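### 3.2 Fold condition and surface wear

Denim items were assessed after folding and before stacking. Each garment was placed on a covered surface and left for 200 seconds, so that the cloth could settle under its own weight. The assessor then recorded the direction of the main folds, the position of any metal hardware, and the degree of fading on the exposed side. Hardware was noted separately from cloth, as a button lying beneath a fold can leave a mark on the layer above it.

Lined garments were kept in the sample. Following Szulc and Wieczorek, a contrasting fabric visible at an opening was treated as part of the fold, and its edge was recorded as either flat or turned. Figure 2 shows a garment with a plaid strip at the opening and thick, gathered folds to one side. 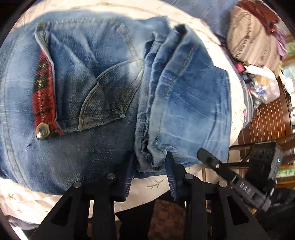 ### 3.3 Coding of colour and seams

**Figure 2.** Folded denim garment on cream cloth. Red and black plaid shows beside the metal button; the denim ranges from washed-out blue to deep indigo.

Colour was coded by area. A garment with both pale and dark areas received two codes, and no average was taken. In the garment in Figure 2, the darkest denim lies in the lower middle and the lighter denim along the upper and left portions. Whiskering was coded as a surface feature and did not alter the fold score.

Topstitching served as the reference for alignment. Where a double row was visible, as at the pocket-like panel in Figure 2, the assessor followed the seam to the nearest fold and recorded whether it continued in the same direction. Single rows were used only where no double row could be found. Tightly gathered folds were scored as one group, following the scheme set out by Rutkowska, and the grooves between them were not scored individually.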